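### 3.2 Chassis dynamometer runs

Both cars were tested on the eddy current rollers at Andley, in fourth gear and with the bonnet open. Each made 16 pulls, in two sets, with the fan left at the same setting. Tyre pressures were checked before each set — the Irden car had been losing air from one rear tyre.

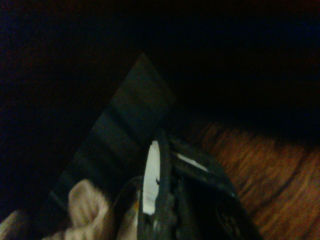 Quentin Renaud objected at this stage that fourth gear hides early wheel slip, and asked for one set in third. We ran it. Peak torque moved by less than the spread between pulls, and the third gear set is left out of the averages.

The Balier map gave more torque in the middle of the rev range and lost a little near the limiter. Intake air was logged at the filter box, and any pull that began above 42 °C was thrown out and repeated after a rest of 20 minutes.

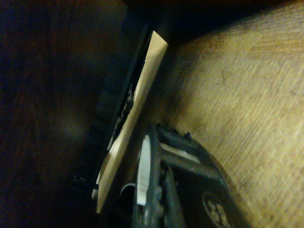
Figure 4. Andley, October.

Wheel figures are given as measured, with no correction for losses in the gearbox. The Cloutier car had covered some 100 km on fresh oil before its first set — the Irden car had not, and its early pulls should be read with that in mind.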